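About Magbanua Color Table

Hi, I'm Octavio! I run Magbanua, which is a pretty grand name for a few tables, a lot of colored water and me. We do hands-on color and measuring sessions for kids and for grown-ups too, and we put together the boxed kits that schools order when they want to do the same thing in their own classroom.

I used to teach seventh grade science. The part of the year I loved best was the first week of September, when I'd set out food coloring and a stack of cups and let everybody pour things into other things for an hour. No worksheet, no grade. Kids who wouldn't say a word to me in August (I'd met them at orientation, they'd stared at their shoes) would be yelling across the room about green. When I left the classroom I kept thinking about that hour, and I figured there had to be a way to make a whole job of it.

So I started on my own kitchen counter, with my sister's kids as the test crowd. The first kit was called Ikham, after a word my nephew made up for the color you get when you mix everything and it goes that muddy purple-brown. It had tubes, a rack, droppers and a set of cards, and I sold it out of the back of my car at school fairs. We've now sent out some 2,000 of them, and I still get a kick out of every single order.

The setup for a session is really simple, and I'm fussy about it. Everybody works at a plain white table. I tried a wood one early on and the yellows just vanished against it! On the table there's a clear rack with plenty of spare holes, a tube of blue, a tube of red, an empty beaker with a good spout, and paper cups. We begin with two colors and stay with two colors for a good long while, even when the kids beg me for yellow (they always beg me for yellow).
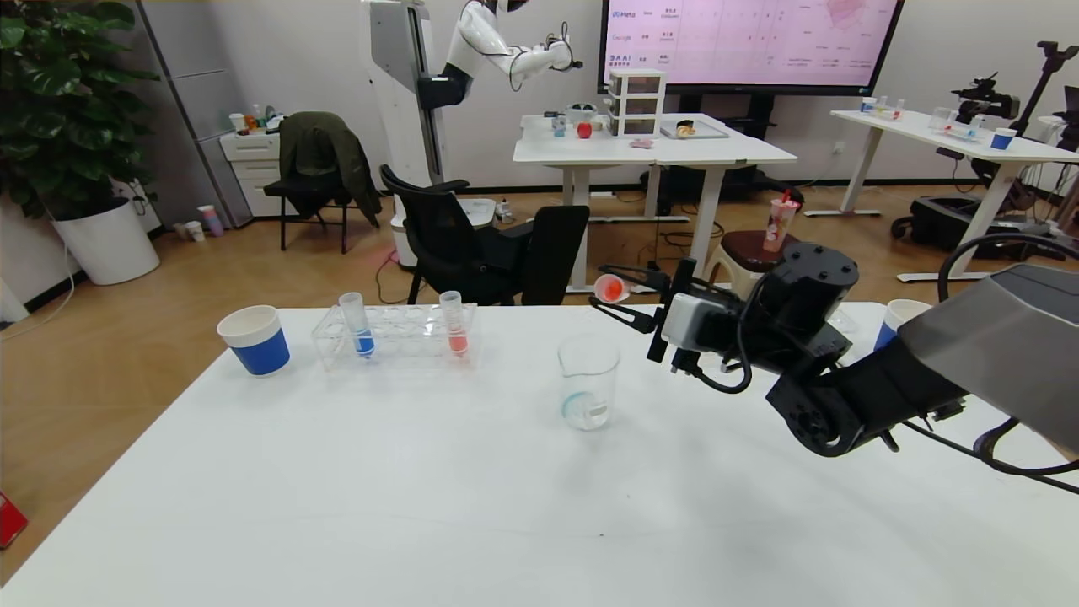 Red, blue and an empty beaker at one of our white tables

I like test tubes for this more than big jars. A tube holds so little that you have to slow down and watch what you're doing, and if you spill one, well, you've spilled a couple of spoonfuls and we get a towel. The beaker is where it all ends up. I picked one with markings on the side so that the older kids can read off how much went in and try to make the same purple twice, which is a lot harder than it sounds. I've had whole tables of adults get very quiet over it.

We keep a notebook of every purple that gets a name. There are 357 in there at last count, and my favorites are Grandma's Couch, Wet Plum and one that just says "no." If you come to a session you can add yours, and if somebody has already made it you two can argue it out.

Rangi Hoani joined me a couple of years in and now does nearly all the kit side of things. Rangi came from a packing job and took one look at my boxes (tubes rattling around in newspaper, I'm not proud of it) and redid the whole lot. The racks now ship flat side down with the tubes in a separate sleeve, and we almost never hear about a cracked one anymore. Rangi also wrote the instruction cards for Pustura, our second kit, which is all about layering liquids so they sit on top of each other without mixing. It's the trickier of the two and I'd say start with Ikham if your group is under eight.

Giltel is the newest one. It's a measuring kit, with a beaker and a stack of cups and 103 little challenges on cards, and we're still tinkering with it. If you teach and you'd like to try a set with your class and tell us which cards are duds, please write to me, I mean it! We've thrown out a bunch already on the advice of some very blunt fourth graders.

A few things people ask me a lot. Yes, the coloring washes out of most clothes, but please don't wear your white shirt. Yes, you can book a table for a birthday. Yes, grown-ups are welcome without a kid, and the evening sessions are mostly that, people coming straight from work and hanging their jackets on whatever chair is closest. And no drinking the purple. You can bring your own drink, just park it on another surface and keep it away from the tubes, especially if it's pink.

For school orders of 300 kits or more, talk to Rangi first so we can plan the shipping. For anything else you'll get me, usually the same evening, usually with dye on my hands.

Octavio Montecinos
Magbanua

Last updated: 12 Sep 2023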